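Speaker notes, Kedotach session, slide 4

Good morning. The Herka programme gathers its demonstrations in a simulated kitchen before any work begins on the physical bench at Brornthorpe. Each operator completes 20 attempts per task, and failed attempts are retained with a label.

Pause on the slide. Draw attention to the approach to the spoon handle and to the glassware left standing on the counter. 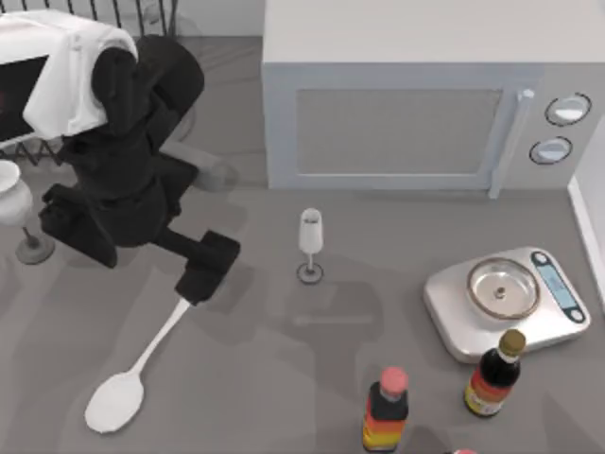
Sânziana Nistor has asked whether 200 demonstrations of one grasp teach the system anything that the first 20 did not, if the spoon always starts in the same spot. The programme's position is that starting positions must be varied between attempts, and the April collection will be organised on that basis.

Move to slide 5. Allow 3 minutes for labelling rules.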